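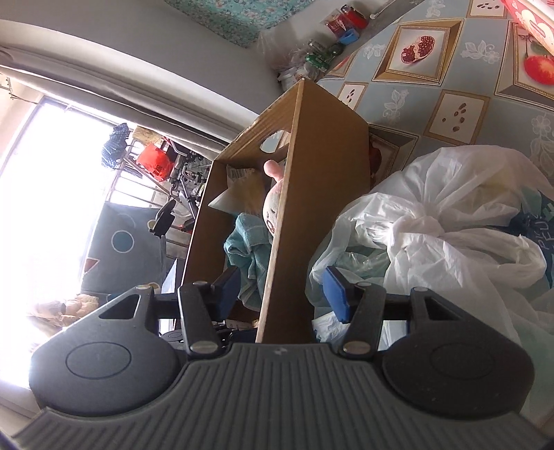
3.2 Keeping the hand-held gripper in shape

All recordings in this paper were made with two copies of the same hand-held gripper, which we call Murnora after the workshop where the first one was put together. We are very fond of this tool, and a good part of the reason is how easy it is to look after. Figure 3 shows it at a table, with the pads open toward a cardboard box and a knotted plastic bag.

Each finger link turns on a large silvery pin at its base, and smaller pins cap the joints above. The base pins carry most of the load, so they get most of our attention. Before each session the operator closes the gripper fully and checks that the blue pads meet along their whole face. If one pad leads the other, the base pin on that side is taken out, wiped, greased and put back, and the zero position is set again using the Beklow routine from Section 2.4. The whole job takes 13 minutes – less with practice – and needs one hex key and a soft cloth.

Pads wear faster than anything else. We swapped both after every 70 sessions, or sooner if the blue face had gone shiny. Thin bags turned out to be the best test of a pad we know of! A worn pad will still lift a box by its rim, but it lets plastic film slide away, and the slip shows up clearly in the finger-width signal. After we began swapping on a fixed schedule, slips of this kind almost vanished from the logs.

Over the full collection, 1,819 recordings, we replaced one base pin and no housings. The open triangles in the arms help a great deal with cleaning, as crumbs and lint can be brushed straight through from either side. We had first planned to cover them and are glad we didn't.

Figure 3. The gripper in use in a home, Gerncombe set. The wide gap between the pads is the setting used when moving between a box and the items beside it.

The Ševčík mount for the fixed arm uses the same pads and pins, and its upkeep differs only in the order of the steps (Section 3.3).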